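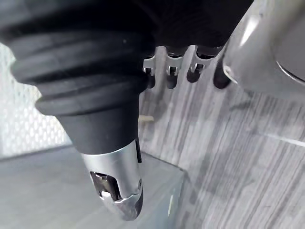

Robot Open Day at Kerkcombe: Your Questions

Our open day is on 27th August, and the emails have been pouring in since the posters went up. We love it! Nest Phillips and Ozan Güneş have picked out the ones that come up most and answered them below.

What will I get to see?

Mostly hands. The robot has silver metal fingers with hinge pins at the joints, and a thick black ribbed rubber sleeve at the base of one of them. You can stand close enough to watch the joints bend, and we think that's the best part of the whole day. Ozan runs the demonstrations and will happily talk about hinges until you drag him away.

Do I need to book?

For the hall, no. Just walk in any time between 10 and 4. The small-group demos in the Mabuza room do need a free ticket, and there are 200 of those. Last time we had 107 people on the waiting list, so please cancel if your plans change and somebody else can have your place.

How long is a demo?

25 minutes, plus questions. The questions usually go on longer than the demo (bring some!). If you're stuck for one, ask Ozan why picking up something small is so much harder than picking up something big.

Can I touch the robot?

Not while it's powered. After each session we switch it off and put a spare finger out on the table, and you're welcome to hold that one and work the joint yourself. Please keep your own fingers out of the hinge.

Can I drive it?

Yes, in the afternoon! Nest looks after the control glove. Turns last three minutes and you sign up on the sheet by the door. The glove comes in two sizes, and the smaller one fits most kids from age eight up.

Does the robot work on its own?

Some of the time. In the morning it follows routines the team has been building since January. In the afternoon a person is moving it. We'll say which is which at the start of every session, so don't be shy about asking if you come in halfway through.

What if it drops something?

Then you'll hear a clatter and we'll try again. It drops things quite a lot. Groups often cheer louder for the second try than they would have for the first.

Is it noisy?

The motors hum and the cooling fans are louder than you'd expect. We keep 12 to 1 as a quiet hour, with no microphone and smaller groups. Ear defenders are on the front desk all day.

Can I take pictures?

Please do - just no flash during the demos, and ask before photographing other visitors.

Where do I park?

Use the Drundinard lot, 700 yards from the entrance. There are accessible spaces right by the door. The Zurden bus stops across the road.

Is there food?

Sandwiches, cake and coffee in the lobby. No drinks in the Mabuza room, please, even with a lid.

My question isn't here.

Write to Nest through the contact page, or grab either of us on the day. We're both in green T-shirts.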